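Harnimance Customer Care
Ticket 308
Subject: Dryer in the upstairs laundry stops early, clothes still damp
Status: Resolved
Product: Praka vented dryer, electric
Opened: July

First message from customer, 9:14 am

Hello there, and thank you in advance for reading all of this, as I know I tend to go on. We bought our Praka dryer from your Finton store two summers ago and it has been a good machine, right up until last month. Now it runs for a while on Auto Dry, plays its little tune as if it were done, and when I open the door the towels are still damp in the middle. The T-shirts come out fine. Jeans are hopeless. I have cleaned the lint screen every single time – my mother raised me that way – and I have tried the More Dry setting, which gave me a few extra minutes and no more. If I use Timed Dry for the full hour, everything gets dry, so I know it heats. The house is two stories and the laundry is upstairs, next to the bathroom, if that matters. No error code on the display that I have noticed.

Reply from Harnimance, 10:02 am

Good morning, and please don't worry about the length. A long message saves us three short ones! The fact that Timed Dry works tells us a lot, so the heater and the motor are probably fine. When Auto Dry quits early, the first thing we look at is the moisture sensor. On your model it's two thin metal strips inside the drum opening, just below the door and near the lint screen slot. Damp clothes brush against them as they tumble, and that is how the machine decides when to stop. Dryer sheets leave a waxy film on those strips, and after a year or two the film is thick enough to fool it.

Could you try the following when you have a moment?

1. Let the dryer cool and unplug it.
2. Put a little white vinegar on a soft cloth and rub both strips until the cloth comes away clean.
3. Wipe again with plain water and dry them with a towel.
4. Plug the dryer in and run a medium mixed load on Auto Dry, Normal.

Please also tell us whether you use dryer sheets, and how full the drum usually is.

Customer, 4:40 pm

I do use dryer sheets, two per load, and I'm a little embarrassed at how gray that cloth was. Did all four steps. The mixed load came out better, I would say most of the way there, but the two bath towels were still cool and damp along the hems. I fill the drum a bit more than half, maybe up to the bottom of the door window for sheets. Also, and I should have said this in the first message, the laundry room feels muggy when it runs. The mirror in the bathroom next door fogged up and no one had showered.

Reply from Harnimance, 5:15 pm

Thank you, the muggy room is a very useful clue. That moist air should be going outside, so let's look at the vent. Would you be able to do these two things?

1. With the dryer running, go out and see if the flap on the outside wall opens. You should feel a strong, warm push of air on your hand.
2. With the dryer off and unplugged, slide it forward enough to see the hose behind it. Look for a crushed spot, or a place where the hose has slipped off the collar.

While you're testing, please stick to one kind of fabric per load. A heavy towel can stay wet inside while the light things around it are bone dry, and then the sensor mostly touches the dry ones. For the next test, cotton T-shirts and nothing else would be perfect.
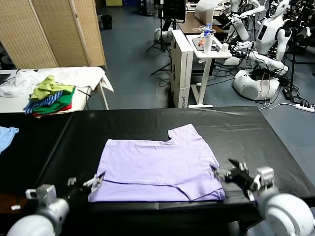
T-shirt, lavender-purple, partly folded on a table.

Customer, 11:27 am

You were right to ask. The flap barely moved. When I got the dryer away from the wall (my neighbor helped, it is heavier than it looks) the foil hose was bent nearly flat and half off the collar. I think it happened when we had the floor done and the dryer was pushed back in a hurry. I went out and bought a Sleiman semi-rigid hose and two clamps, swept a shocking amount of lint out of the wall pipe, and left more room behind the dryer this time.

Ran the T-shirts on Auto Dry, Normal. It ran 57 minutes, start to finish, and every one of them came out dry, seams and all. Then I got brave and did a load of just towels, and those were dry too. The flap stands wide open now and the bathroom mirror stayed clear.

Reply from Harnimance, 11:50 am

What lovely news, and well done with that hose! I have added your notes to our help page on early stops, article 687. Please wipe the sensor strips every month or so, go down to one dryer sheet, and have a look at the outside flap when the seasons change. Your lint habits sound excellent already. I'm marking this as resolved, but a reply to this message will open it again if the damp hems come back.

Customer, 12:08 pm

Jeans are in now. Will write if they misbehave. Thank you for being so patient with me.

Ticket closed 12:30 pm
Cause: vent hose crushed and partly detached, film on moisture sensor
Parts sent: none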